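Jogginghosen und Pullis: legen, rollen oder doch hängen?

Forum > Haushalt & Ordnung > Kleiderschrank

benedikt_riedl
Beiträge: 386
Mai 2025

Hallo in die Runde, wir ziehen im Juli um und bekommen im neuen Schlafzimmer nur noch eine Kommode mit vier Schubladen statt des großen Schranks von meiner Schwiegermutter (Gott hab ihn selig, der passt durch kein Treppenhaus). Jetzt überlege ich, wie ich die ganzen weichen Sachen unterbringe, also Jogginghosen, Sweatshirts, Schlafanzüge. Bisher lag alles auf Stapeln und jedes Mal, wenn ich unten was rausgezogen habe, ist der Turm umgefallen. Wie macht ihr das?

Yetunde_N
Beiträge: 1.004

Lieber Benedikt, erst mal herzlichen Glückwunsch zur neuen Wohnung! Ich rolle seit Jahren alles und bin sehr zufrieden damit. Hosen der Länge nach zusammenlegen, vom Bund her aufrollen, hochkant in die Schublade, fertig. Man sieht jedes Teil von oben und mein Mann findet sogar seine Sachen wieder, das will was heißen :-)

ladi.dauda
Beiträge: 674

Rollen geht bei T-Shirts wunderbar, aber bei dickem Sweatstoff bin ich anderer Meinung, liebe Yetunde, sei mir nicht böse. Die Rollen werden so fett, dass in meine Schublade von Femik gerade mal eine Reihe hineinging und dann klemmte das Ding. Ich lege sie flach in Päckchen und stelle die Päckchen auf. 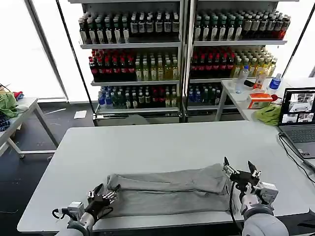
Bei mir fängt das Elend mit den Jogginghosen schon vor der Schublade an, nämlich beim ersten Knick. Viele klappen sofort quer, und dann verrutschen die Beine und man hat einen Knubbel am Knie. Ich lege immer zuerst ein Bein aufs andere, streiche vom Bund zum Saum und gehe erst dann an die Querfalten. Wie bei der grauen auf dem Foto, so ein langer flacher Streifen ist die halbe Miete, nur dass ich die obere Lage noch glattziehen würde, die wirft da Falten und ist leicht zusammengeschoben. Danach in Dritteln einschlagen, kurz mit der Hand drauf, und das Päckchen steht von allein. Bei Hosen mit Bündchen am Knöchel klappe ich das Bündchen vorher nach innen.

Yetunde_N

Böse bin ich dir doch nicht, Ladi! Aber in Dritteln steht bei mir gar nichts, das kippt um wie ein müder Hund, sobald man zwei Teile herausnimmt. Vielleicht ist mein Stoff zu weich?

xiuying.fu

Gegen das Umkippen hilft ein Karton! Ich habe Schuhkartons halbiert und quer in die Schublade gestellt, das kostet nichts und hält seit dem letzten Umzug. Die fertigen Einsätze von Zadier hatte ich auch mal, die waren hübsch, aber für Sweatshirts mit Kapuze viel zu niedrig. Die Kapuze übrigens nach vorne klappen und dann erst falten, sonst wird der Packen hinten doppelt so dick.

benedikt_riedl

Ihr seid großartig, danke! Ich habe gestern Abend beides ausprobiert. Meine alten ausgeleierten Hosen lassen sich besser rollen, die zwei dicken neuen stehen als Päckchen ganz brav. Den Schuhkarton suche ich noch. Xiuying, hast du den Boden drin gelassen?

xiuying.fu

Ja, Boden bleibt drin, nur den Deckel weg und die Schnittkante mit Klebeband einfassen. Und miss bitte vorher die Innenhöhe der Schublade, ich musste alle noch mal kürzen.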